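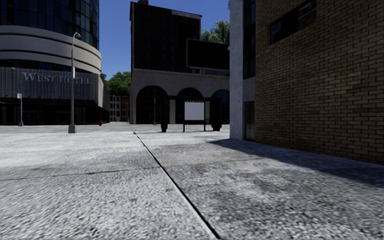
Credit: Abilio Echevarría

Courses > Automotive Service > Wheels and Tires > Handout 4

Handout 4: Reading a Wheel Before You Order It

Instructor: Kazimír Kuruc
Revised October 25, 2021

Bring this handout to the shop session. You will need it along with a tape measure, a straightedge and the torque chart for your vehicle.

1. What the numbers mean

A wheel is sold by a short string of numbers. A common one looks like this:

17 x 7.5, 5x114.3, ET45, CB 67.1

17 is the diameter in inches, measured where the tire bead seats. It is not the outside edge of the rim, which is larger. Students who lay a tape across the face of the wheel get a number that is too big and then order the wrong tire.

7.5 is the width in inches, also measured between the bead seats. The overall width is usually close to an inch more.

5x114.3 is the bolt pattern. Five lugs, on a circle 114.3 mm across. With four or six lugs you measure straight across from the center of one hole to the center of the opposite hole. With five lugs no hole is directly opposite another, so use the gauge on the tool board. Do not guess between 112 and 114.3. They look alike and the wrong one will start to thread before it binds.

ET45 is the offset in millimeters. See section 2.

CB 67.1 is the center bore in millimeters. See section 3.

2. Offset and backspacing

Offset is the distance from the centerline of the wheel to the mounting face. If the mounting face is toward the street side, the offset is positive. If it is toward the brake side, it is negative. Zero offset means the face sits on the centerline. Most front-wheel-drive cars use a positive offset.

Backspacing is the distance from the mounting face to the inner edge of the rim. Truck catalogs tend to list backspacing in inches, car catalogs tend to list offset. To measure it, lay the wheel face down on a clean mat, put the straightedge across the rim, and measure down to the mounting face.

To go from one to the other:

Backspacing = (overall width / 2) + (offset / 25.4)

Worked problem. A wheel is 7.5 inches wide, with an overall width of 8.5 inches, and the offset is +45 mm.

8.5 / 2 = 4.25
45 / 25.4 = 1.77
Backspacing = 6.02 inches

Now suppose the customer wants an 8.5 inch wheel with an overall width of 9.5 inches and an offset of +35 mm.

9.5 / 2 = 4.75
35 / 25.4 = 1.38
Backspacing = 6.13 inches

The inner edge moves in toward the strut by 0.11 inch, a little under 3 mm. The outer edge moves out toward the fender by 0.89 inch. In this case the fender is the place to check first. Turn the steering to full lock both ways and check with the suspension loaded.

3. Center bore and rings

A hub-centric wheel fits snugly over the hub. Many aftermarket wheels are bored larger so that one casting can fit several makes. The gap is filled with a centering ring. The rings we stock are Pukard, in plastic and in aluminum. Match the inside diameter to the hub and the outside diameter to the wheel. If the ring has to be hammered in, it is the wrong ring.

A wheel bored smaller than the hub will not seat. Do not open up the bore in our shop.

4. Load rating

Every wheel should have a load rating, normally cast or stamped on the back. The rating is for one wheel. To check it, take the heavier gross axle weight rating from the door jamb label and divide by 2. The wheel rating must be equal to that or higher.

The Millel wheel on the demonstration bench is marked 1,627 lb. Twice that is 3,254 lb, so it may go on an axle rated up to 3,254 lb. It would be fine on a small sedan. It would not be acceptable on a half-ton pickup, even if the bolt pattern matched.

The tire has its own load index. The lower of the two ratings governs.

5. Cast, flow formed and forged

Cast wheels are poured into a mold. They cost the least and are the most common. Low pressure casting gives a denser part than gravity casting.

Flow formed wheels begin as a casting. The barrel is then heated and rolled out under pressure, which makes it thinner and stronger. The Ukunance set in the cage is this type.

Forged wheels are pressed from a solid billet. They are lighter for the same strength and cost more. When bent they tend to deform before they crack. A cast wheel is more likely to crack.

6. Lug seats

Conical, ball and flat seats do not interchange. Many factory nuts do not fit aftermarket wheels. Check the seat in the wheel against the nut in your hand before you put the wheel on the car. Snug the nuts in a star pattern by hand, lower the car until the tire just touches, and finish with the torque wrench. Write "retorque at 50 miles" on the work order.

7. Shop assignment

Work in pairs. Each pair takes one wheel from the Abeysekara rack and fills in the sheet: diameter, width, bolt pattern, offset, backspacing, bore, load rating, seat type. Measure the offset yourself even if it is cast into the wheel, and show the arithmetic. If your figure is off from the casting by more than 2 mm, measure again.

The sheet is worth 79 points. Nearly half of those are for sections 2 and 4. Late sheets are accepted until the last session in October, with ten points taken off.

Read the chapter on balancing and runout before Handout 5. Safety glasses are required at the tire machine.

Shares: 2

Questions: see Kazimír Kuruc in the shop office | Back to top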